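LOTANHAM, June. Solwood, the Lotanham dry goods cooperative, will open a new bulk foods counter in its Ko Street store on Thursday at 9 a.m. The counter will offer beans, peas, lentils and whole grains by weight, and shoppers may bring their own jars and bags.

The counter replaces two aisles of packaged goods at the front of the store. It carries 60 varieties, most of them grown within a day's drive of Lotanham. Each bin carries a card with the name of the crop, the month of harvest, the soaking time and the price per pound. Staff will be on hand during all opening hours to weigh containers before they are filled.

"Our members have asked for this since we moved into the building," said Luzius Eberhard, general manager of Solwood. "Many of them cook beans several times a week and would like to buy a cupful at a time. We have built the counter for that kind of shopping."

## House mixes

Along with single varieties, Solwood will sell 3 house mixes under the Nevusier name. They are blended at the store in small batches and sold loose or in paper bags of 500 grams. The first is a soup mix of split peas, barley and brown lentils. The second is a salad mix of black lentils and small white beans. The third pairs small red beans with green mung beans and is meant for rice dishes, porridge and slow stews.

The red and green mix was chosen by members at a tasting held in the store's kitchen this spring. Cooks should allow for the difference between the two kinds. Mung beans soften sooner, and those who like them whole may prefer to start the red beans first. A recipe sheet at the counter gives times for the stovetop and the pressure cooker.

Dried beans of every kind should be spread out and looked over before they are rinsed. A pale, flat surface makes it easier to find small stones, broken beans and bits of stem. The beans can then be gathered with a wide, flat scoop.

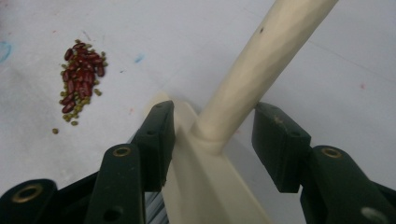
## Opening day and kitchen sessions

The store will serve bean soup and flatbread from 11 a.m. on opening day, at no charge. Short kitchen sessions will follow later in the month, covering sorting and soaking, cooking for the freezer, and seasoning. Each session lasts about 3 hours and includes a meal. Places may be reserved at the service desk, and members pay a reduced fee.

Containers brought from home must be clean, dry and fitted with a lid. Glass, metal and hard plastic are accepted. Paper bags are available at the counter, and used jars may be left in the crate by the entrance for others to take.

## About Solwood

Solwood is a member-owned grocery cooperative in Lotanham. It sells dry goods, oils, flour and seasonal produce, and runs a teaching kitchen on the ground floor of its Ko Street building. Membership is open to all residents of the town and the surrounding area.

Press inquiries may be directed to the office of the general manager at the Ko Street store during business hours.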